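덴스테드의 겨울 일정과 로테이션에 대한 메모

시즌 중반 기록을 정리하다가 길어져서 따로 올린다. 지난번 글에서 세트피스 수비를 다루겠다고 했는데 그건 다음으로 미룬다. 이번에는 출전 시간 배분 이야기만 한다.

덴스테드는 8월 개막 이후 컵대회를 포함해 상당히 빡빡한 일정을 치렀다. 문제는 경기 수 자체보다 간격이다. 나는 경기 종료 시점부터 다음 경기 시작까지를 시간 단위로 적어 두는데, 이 값이 67시간까지 내려간 구간이 있었다. 원정 이동이 끼어 있었으니 실제 회복에 쓸 수 있는 시간은 더 짧다. 같은 구간에서 디르콜라리는 홈 경기가 연달아 잡혀 이동 부담이 없었다. 순위표만 보면 두 팀의 차이가 경기력 차이로 읽히지만, 일정표를 옆에 놓고 보면 해석이 조금 달라진다.

감독의 대응은 보수적이었다. 중앙 수비 두 명과 수비형 미드필더는 거의 고정이고, 교체는 측면에서만 일어났다. 측면 자원은 선발과 벤치의 기량 차가 작아서 합리적인 선택으로 보인다. 다만 중앙의 세 자리에 부하가 몰린다. 수비형 미드필더는 4-3-3에서 커버 범위가 가장 넓은 자리이고, 덴스테드처럼 풀백을 동시에 올리는 팀에서는 더 그렇다.

모스호스 원정이 전형적이었다. 전반에는 압박 라인이 하프라인 위에서 유지됐다. 첫 번째 압박이 벗겨져도 미드필더가 한 칸 앞에서 끊어냈고, 상대는 롱볼로 전환할 수밖에 없었다. 후반 들어 라인 간격이 벌어지기 시작했다. 최종 라인은 뒤로 물러나는데 공격진은 여전히 앞에서 압박을 시도하니 중원에 빈 공간이 생긴다. 실점 장면도 거기서 나왔다. 마지막에 공을 놓친 것은 오른쪽 센터백이지만, 출발점은 그보다 두 번의 패스 앞이다. 중계 해설은 센터백의 집중력을 지적했는데 동의하기 어렵다.

후반 막판 5분 동안 전방 압박을 완전히 포기하고 5-4-1로 내려선 것은 괜찮았다. 그 결정을 조금만 일찍 했으면 승점이 달라졌을 수도 있다. 물론 가정이다.

자료 이야기를 잠깐 하면, 내 기록은 중계 화면을 다시 돌려 보면서 손으로 적은 것이다. 압박 시도의 기준은 상대가 공을 받은 뒤 가장 가까운 선수가 속도를 올려 접근하는 경우로 잡았다. 시즌 전체 누적이 228건인데, 중계가 리플레이로 넘어간 동안의 상황은 빠져 있다. 그래서 절대값은 믿을 것이 못 되고 전후반 비교 정도에만 쓴다. 전반과 후반의 누락 비율이 비슷하다는 전제도 필요하다. 이 전제는 검증하지 않았다.

스프레드시트 구조도 바꿨다. 전에는 경기마다 시트를 하나씩 만들었는데 합산할 때마다 참조가 깨졌다. 지금은 시트 하나에 행 단위로 쌓고 경기 번호를 열로 넣는다. 필터가 느려지긴 했지만 감당할 만하다. 예전 시트에서 옮긴 컵대회 두 경기는 교체 시각이 분 단위로만 남아 있어 다른 경기와 정밀도가 다르다. 해당 행에는 표시를 해 두었다.

다시 로테이션으로 돌아가서. 흔히 나오는 주장은 유소년 출신을 더 써야 한다는 것이다. 방향은 맞는데 자리가 문제다. 덴스테드 2군에서 올라올 만한 선수는 대부분 2선 자원이고, 정작 부하가 몰리는 수비형 미드필더 자리에는 대안이 없다. 센터백 한 명을 올려 쓰는 방법이 있지만 등을 지고 공을 받는 상황에서 불안하다. 컵대회에서 한 번 시도했고, 상대가 그쪽으로만 압박을 걸었다.

현실적인 안은 두 가지 정도로 본다. 하나는 홈에서 하위권 팀을 만날 때 4-2-3-1로 바꿔 수비형 미드필더의 횡방향 커버를 나누는 것. 공격 숫자가 하나 줄지만, 하위권 팀은 어차피 내려앉으니 중원 숫자가 남는다. 남는 한 명은 박스 앞 세컨드볼에 쓰면 된다. 다른 하나는 풀백을 한쪽만 올리는 것이다. 왼쪽이 올라가면 오른쪽은 센터백 옆에 남아 사실상 스리백이 된다. 전개가 단조로워진다는 비판이 나오겠지만 후반 간격 문제에는 이쪽이 더 직접적이다. 개인적으로는 후자를 먼저 써 보는 편이 낫다고 생각한다. 훈련 시간이 거의 필요 없기 때문이다.

이적시장에 대해서는 쓸 말이 많지 않다. 몬디드스테드의 미드필더가 임대로 온다는 소문이 있으나 구단 발표는 없다. 온다고 해도 그 선수는 전진 성향이 강해서 내가 말한 자리의 해결책은 아니다. 몬디드스테드에서도 옆에 수비 전담 파트너를 두고 뛰었다. 혼자 세우면 지금보다 간격이 더 벌어질 가능성이 있다.

승점 40을 잔류 기준으로 보는 관습에 대해서도 한마디. 이 리그에서는 해마다 편차가 크고 경기 수 개편 이전의 숫자가 그대로 인용되는 경우가 많다. 중위권 팀이 이 숫자에 맞춰 운영 계획을 세울 이유는 별로 없다. 덴스테드의 현재 위치라면 강등권과의 격차보다 바로 위 팀과의 맞대결 일정을 보는 쪽이 유용하다. 디르콜라리전이 두 번째 맞대결이고, 첫 경기는 원정에서 비겼다.

다음 글에서는 미뤄 둔 세트피스 수비를 쓴다. 코너킥에서 지역 방어와 대인 방어를 섞는 방식이 시즌 초와 달라졌는데, 니어 포스트 쪽 배치가 바뀐 시점을 아직 특정하지 못했다. 전술 카메라 영상이 있으면 금방 끝날 일이지만 중계 화면만으로는 시간이 걸린다. 디르콜라리전 기록까지 넣고 나서 올릴 생각이다.

2018년 1월 10일 작성
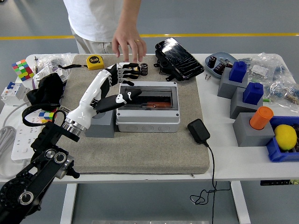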